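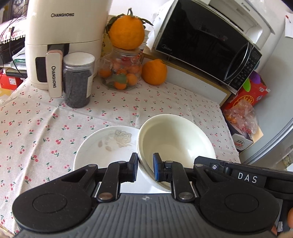

Table with the cherry cloth, bowl and rose plate at the front, air fryer at the back.

Ticket 43: Bowl rocks on the table
Opened by: Prillgate kitchen
Status: Solved!

Problem
The deep white bowl tips a little whenever it goes down next to the rose-pattern plate. Soup night is coming and I love this bowl, so I want it sitting flat!

Tried so far
1. Turned the bowl a quarter turn, 4 times. Still rocked.
2. Smoothed the cherry tablecloth from the middle out. It looks so much better (those little red cherries!) but the bowl still rocked.
3. Slid the plate left until the bowl was completely clear of its rim. Flat as can be!

Cause
The bowl was resting partly on the plate. Such an easy one, and I had already blamed the Plavden table legs.

Follow-up from Konley desk
Great find! Could you also check the back corner? The air fryer basket needs space to pull out, and the jar with the black seeds or beans is right by the handle.

Reply
Done, moved the jar over 10 inches and the basket comes out beautifully. I took the big orange off the small bowls first, then the bowls off the mandarin jar, and put them all back after. The leaves stayed on the orange, hooray!

Closed 4:12 p.m. Reopen if the bowl rocks again.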